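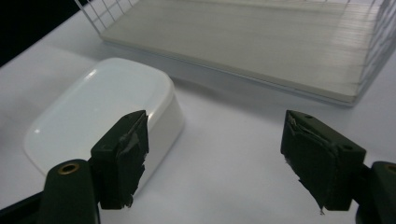

Home » Faith » Family » Giving Things Up, Badly

Every year I announce at dinner that our family will be keeping Lent properly, and every year my son asks whether broccoli counts. It doesn't. We had this talk in October too, when he was simply planning ahead.

My own record isn't much to brag about. The year I swore off sugar I lasted 12 days, then ate a whole sleeve of cookies in the church parking lot in Cunton, with Pastor Egilsson waving at me through the windshield. He was very kind about it. He asked if I had any left.

So we're trying something smaller. Each of us picks one thing, writes it on a card and tells the others only if we feel like it. My daughter has told everybody, including the dentist. My husband's card has been blank for 3 weeks and he says that's between him and the Lord.

If your kids are under six, I'd skip the cards and just do the pancakes. Recipe is on the old Lemolby page, and yes, it really does call for that much butter.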